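4.2 Recording the bowl and rack task

Read section 4.1 first. Both arms must be homed and the Bravo recorder must show Ready before you start. This section applies to the two-arm cell at Pliltbridge.

1. Place the white wire rack on the floor panel, in front of the arms. Set it at a slant. Change the angle a little between episodes so that the model does not learn one position only.

2. Load the rack with rice bowls. Mix the patterns and do not sort them by colour.

3. Choose the bowl pose on the recorder: SIDE or INVERTED. Keep to one pose for the whole batch.
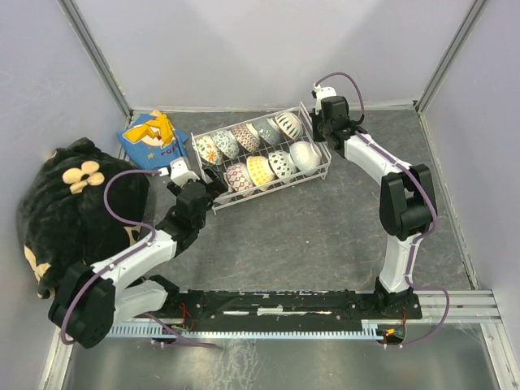

4. Check that both purple cables move freely through the full reach of each arm. Clip back any loop that catches on a joint.

Caution: Keep hands out of the cell while the arms are powered. Press Hold before you reach in, even to straighten one bowl.

5. Press Record and wait 2 seconds before moving the leader handles. Frames from this pause are used as the rest state.

6. Carry out the task at a steady speed. If a gripper slips, carry on and recover - do not stop the episode. Recoveries are useful examples.

7. Press Stop, then mark the episode Good, Recovered or Discard.

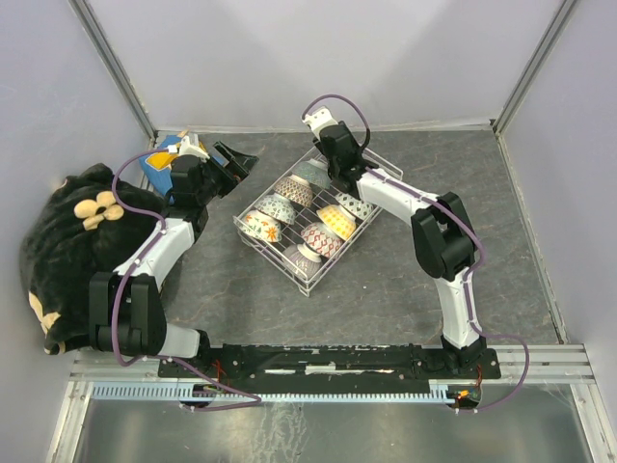 8. Repeat until you have 20 episodes, then swap at least two bowls for others from the store and begin the next batch.

Note: The target for this task is 3000 episodes. Discarded episodes do not count towards it.

9. After every 5 batches, wipe the toothed rack on the base rail with a dry cloth and home both arms again.

Caution: Do not use spray cleaner near the circuit board at the right-hand end of the rail.

Report chipped bowls to Comfort Essien. Questions about labels go to Ovidiu Moldovan.

Last revised 2022-08-23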